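Bench notes, March, 9:40

Sandwich set, second round. Ginette Delaunay wants the parts sorted and the build order settled before the set goes to Janura for the kitchen corner.

Washed all of the bread slices in lukewarm water with dish soap, dried on a towel. Bacon strips the same. The lettuce holds water in the ruffles, so shake it out and leave it on edge for up to 34 minutes. Cheese only got wiped.

Weights, for the box label: full set 477 g, pink plate by itself 123 g. Longest bacon strip 77 mm. It overhangs the bread whichever way I lay it. I tried it on the diagonal and it still sticks out, and then the cheese sits crooked. Going back to straight across.

Build order as it stands now:
bread
lettuce
bacon
cheese
bread

The Rezende sheet has the cheese under the bacon. I don't like it, the strips slide on the cheese and the top slice rocks. With the cheese over the bacon it lies flatter – Ginette agrees, so we keep ours and I'll fix the sheet.

Clear boxes go left and right of the plate, lids off and put away. The plate stays in the middle of the white table.

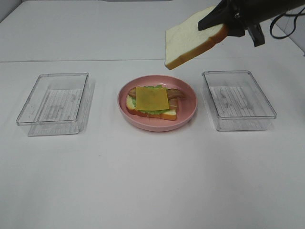
Top slice goes on last and should line up with the bottom one at the crust. A few millimeters off is fine. Don't press down, the lettuce springs back and shifts everything above it.

Still to do:
Ask Arnorus if they sell the lettuce separately. One leaf has a split near the stem end.
Find the second plate. Last had it next to the Indo crate on the lower shelf – not there this morning.
New label for the box with the weights above.
Copy the build order onto a card and tape it inside the cupboard door.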